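Small Rooms & Storage Forum > Bedroom > Beds with drawers

Thread: Low storage bed, four handleless drawers - slats, sheet fit, making the bed against a wall

Page 1 of 1

drawer_runner
Posted 5 March 2022

I have a low white storage bed in a small room, left side tight to the wall. Two rows of two drawers in the front, flat panels, no handles. The frame has a raised lip along the front edge that holds the mattress in place. Three problems, in order of annoyance.

1. The lip makes it hard to get a hand under the mattress to tuck anything.
2. The fitted sheet pulls off at the wall corner.
3. The upper drawers catch on whatever bedding hangs over the front.

The frame is a Grelow. I don't have the original instructions. Mattress is foam, medium firm. I would prefer not to move the bed, as the drawers are full and the floor is soft pine.

plinth229
Posted same day

On point 2, the usual cause is sheet depth. Measure the mattress at the corner, including any topper, then add 5 cm for the turn-under. A sheet sold as "standard" in one range is a different depth in another. The Gukbridge jersey ones I have run shallow and lose the corner every time somebody sits on the edge.

Fit the wall corner first, then the other head corner, then the foot. If you start at the open side you will use up all the slack before you reach the wall and the last corner goes on under tension.

For reference, black fitted sheet on the same style of bed, smooth over the wall corner:

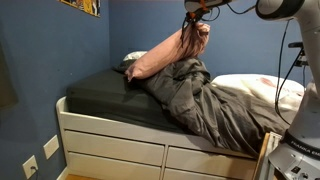 Which corner of a fitted sheet should go on first when the bed is against a wall? The wall corner at the head end, while the whole sheet is still loose enough to reach it.

Pillows come off before you start, obviously. Duvet can stay in a heap at the far end if you are only reseating one corner. For a full change I take everything off.

tallow_and_tin
Posted same day

Disagree with the order. Head end first, both corners, wall or no wall, then pull the sheet down flat. If you do wall corner, then head, then foot, the sheet tends to sit on a slight diagonal and you get a ridge under the hip. Not visible on a dark sheet but you can feel it.

Agree on depth. I would also check the elastic. Full-perimeter elastic holds on foam. Corner-only elastic does not, at least not past the first summer.

plinth229
Posted same day

That is the same order. Wall corner at the head, then the other head corner, then the foot. Read it again.

tallow_and_tin
Posted same day

So it is. I read "wall corner" as wall side, head and foot. Withdrawn.

foursquare
Posted same day

On point 3, what is hanging over? If it is the duvet, it is too wide for the bed. A double duvet on a small double mattress hangs over the front far enough to reach the top row of drawers, and with no handles you are opening them by the top edge, exactly where the fabric is. Mine caught there daily until I turned the duvet and folded the excess back on itself at the wall side.

Folding it in thirds lengthwise during the day also works. It looks like a sausage but the drawers open.

drawer_runner
Posted same day

Duvet is a double, yes. Mattress is a small double. I had assumed wider was better in winter.

foursquare
Posted same day

It is, if you have a bed with nothing under it.

gusset
Posted the following day

Slightly off the main topic, but the drawers. If they are flat-fronted with no handles, check whether yours are meant to have push latches or a finger groove underneath. On my Grelow there was a groove on the bottom edge of each front. I used the top edge for two years before I found it. Pulling from the top edge racks the front forward and eventually loosens the cam fittings.

Also worth noting that the bottom row is a different proposition from the top row. Anything stored down there collects dust from the floor, so I keep it to shoes and things in bags. Clean bedding goes in the top row, nearest the head, one set per drawer, folded inside its own pillowcase.

drawer_runner
Posted the following day

Checked. There is a groove. I have had this bed since the previous June.

tallow_and_tin
Posted the following day

On the tucking problem, point 1. Do not try to get a flat hand under the mattress at the lip. Lift the mattress at the corner with one hand, from the side, and feed the hem down with the other. A thin wooden spatula does the job too. Ladis sell a plastic wedge for this, which I bought and would not buy again, as it slides out as soon as you let go of it.

gusset
Posted the following day

I have the Ladis wedge and it is fine. It needs to go in thick end toward the headboard. Put in the other way it walks out.

tallow_and_tin
Posted the following day

I tried both ways. My mattress has a slick cover, so that may be the difference.

plinth229
Posted the following day

One more on pillows, as this always gets left out. If the pillow sits against a cold outside wall it will pick up damp on that side, particularly if the paint is the wipeable kind. Stand it on its edge for an hour in the morning, or put it at the other end of the bed. Mine is a pink cover on a cheap Geagea insert, and the insert went lumpy on the wall side well before the rest.

Same bed in another view, pillow on it, blue wall and charcoal curtain behind:
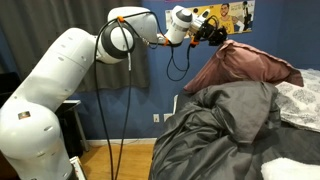 Summary of settings so far (edited by drawer_runner)

Sheet: mattress depth at the corner plus 5 cm, full-perimeter elastic.
Order: wall corner at the head, second head corner, foot corners.
Duvet: small double, or a double with the excess folded back on the wall side.
Drawers: open from the groove on the bottom edge. Bedding in the top row.
Tucking: lift from the side and feed the hem down. Wedge disputed.
Pillow: on its edge for an hour each morning.

foursquare
Posted two days later

Add felt pads under the frame if the floor is soft pine. Four drawers' worth of contents is a lot of weight on small feet, and you will have to pull the bed out at some point to clean behind it.

drawer_runner
Posted two days later

Added to the shopping list. New sheet ordered, the deeper one. Will report on whether the corner holds.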